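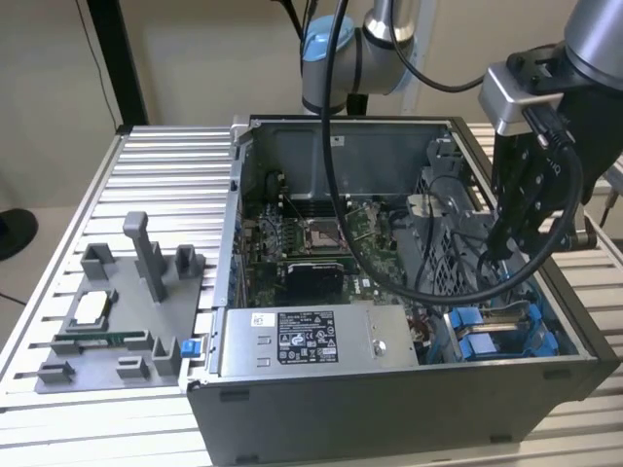

April, late, past 11 pm

Long one tonight or I'll lose it all by morning. Tea's gone cold. Knees are shot.

So. The garden. Got the keys to the Hatmont plot at last, after all that waiting. Drove over before work, just to look. Gate sticks. You have to lift and shove at the same time, and I had coffee in one hand so that went down my sleeve. Good start.

It's bigger than I remembered and much worse. Brambles the whole back third. Old carpet laid down as weed cover, years back by the look of it, and now the grass has grown right through so you can't pull it up in one go, it comes away in strips and smells like a wet dog. One apple tree, leaning. Rhubarb, huge, already sending up a flower stalk, which I snapped off. Something that might be black currant or might be nothing. Left it.

Stood there thinking what have I done. Then a robin landed on the fork and I was fine again. I'm very easily bought.

Went back after work with gloves and the loppers. Mom's loppers, the heavy ones with the orange handles. Cut for two hours. Julián came by with his barrow because his plot is the next one over but one, and he's had it forever, and he has Opinions. Don't burn anything before fall. Don't till, ever. Don't trust the water tank by the gate, leaks overnight, fill your own. Don't plant potatoes where the last man had potatoes. Where did the last man have potatoes? Everywhere, says Julián. Very helpful.

He gave me a bag of onion sets though. Reds. And half a roll of netting with holes in it. I said I'd bring him rhubarb jam and he made a face. Ginger then, he said. So rhubarb and ginger. I have never made jam in my life, must look it up.

Things I need to buy or beg:
spade, a real one, mine bends
string
bean poles
compost, lots, ask at Brindon if they still deliver by the yard
some kind of box with a lock for the tools
new gloves already, thorn went right through the left thumb

Thumb is sore. Had a go at it with a needle under the kitchen light and I think I got it but there's still a dark spot. Soaked it in salt water. Will look tomorow.

Money. Didn't want to write this bit but I should. Rent on the plot is fine, that's nothing. It's all the rest. I told myself up to $400 for the whole first year and I've spent 40 of it before putting one thing in the ground, on seeds, because I went into the shop hungry and came out with three kinds of squash. Three! I don't even like squash much. Ro likes squash. Ro will be eating squash till Christmas.

Also bought: runner beans, the purple ones, chard, beets, a lettuce mix, sweet peas because you have to have something pointless, and dill. Put them all in the shoe box in order of when to sow. Felt extremely organized for ten minutes. Then knocked it off the counter.

Called Mom at lunch and told her about it. She went quiet and then talked for half an hour straight about Grandpa's garden in Poltinwood, which I thought I knew all about and I didn't. He used to grow gooseberries up a wall, flat, like a fan. He kept a notebook, with the weather in it and what came up and what the slugs got. She thinks it's in the blue trunk. I want that notebook so badly. She said she'd look but she says that about everything in the trunk and the trunk is under the other trunk.

She also said he cried when they took the garden for the road. I never heard that before. She said it like it was a thing about the weather. Then she had to go because her show was on.

I thought about that the whole afternoon. Got nothing done. Sat through the two o'clock meeting and wrote GOOSEBERRIES on my pad and drew a wall.

Work otherwise. Meh. Pillai account still not signed, everybody waiting on everybody. I've moved the same paragraph up and down that proposal so many times it's got tire marks. Dana out sick so I covered her calls, one man shouted, one woman was so nice I nearly told her about the carpet. Left at five on the dot. Felt guilty as far as the parking lot.

What else. The soil. I dug one test hole by the shed end, knee deep or near it. Top is good, dark and crumbly, worms in it, then a hard yellow layer you could make pots out of. Julián says everyone has that. Says you feed the top and leave the bottom alone and in a few years you stop noticing. A few years! I can't plan past the weekend. But it was kind of nice hearing it. Like he assumed I'd be there.

Found in the ground so far: half a blue plate, a toy cow with no head, a lot of glass (careful!!), one very old spoon. I've put the spoon on the windowsill. It's got a pattern on the handle, leaves or feathers, needs a scrub. Ro says throw it out. Not a chance.

Ro by the way is being good about all this but I can tell it's being good. Asked how many evenings. I said two, three. He said with the face, two or three or every. We left it there. Dinner was toast because I got home at nearly 9 with leaves in my hair, and that's on me. Tomorrow I cook. Something real. Chicken thing with the lemons before they go.

Plan, rough, so I quit going round and round in bed:

Front strip first. Just the front. Don't look at the brambles. Clear it, cover with cardboard, compost on top, and get the onions and beets in. That's one bed, maybe 8 feet by 30 if I go the whole width of the path, and that's plenty. More than plenty.

Then beans along the fence in May when it's warmed up.

Squash goes on the heap. All three kinds, let them fight.

Back third stays wild this year. Julián said there's a wren in there and I'm not kicking out a wren. Secretly relieved. Nice to have a good excuse.

Apple tree I don't know. It's leaning but it's full of buds, pink ones, fat, about to go. You're supposed to prune in winter so it's too late anyway. Might put a stake on the low side. Ask.

Cardboard: Ro's work throws out piles of it. He can bring some home in the car. That's me getting him involved without him noticing. Except he reads over my shoulder so hello.

Oh and the shed. Nearly forgot. The shed comes with it! Didn't think it did. Door hangs by one hinge, roof felt flapping, floor is mostly gone at the back. But inside there's a shelf with jam jars all lined up with nails in them sorted by size, and a chair. A plain kitchen chair with a cushion, just facing the window. I sat on it. You can see down to the creek from there and the light was coming in sideways and yellow, and it was dead quiet except for somebody's radio a few plots along, ball game I think.

I don't know who he was, the last man. Julián knew him a bit, says he kept to himself and grew leeks as thick as your arm and gave most of them away. Stopped coming two summers ago. I didn't ask more. I'll keep the chair.

Sat too long and that's why I was late and that's why toast.

Little things so I don't forget:
Oil for the gate hinge. 
Call the dentist, third week of writing this.
Birthday card for Aunt Bea.
Return Dana's casserole dish, it's been since January, it's embarassing.
Ask Mom AGAIN about the notebook. Maybe go over and move the trunks myself.
Gooseberries. Can you still plant them now? If they come in a pot I think yes. One bush. There's a fence panel on the south side with nothing on it and if you trained it flat

OK it's nearly midnight. Back hurts in a new place. Rain on the roof now, good, it'll soften that front strip. Forgot to bring the gloves in. They're on the fence post. They'll be soaked.

Going up. Ro's asleep with the lamp on again.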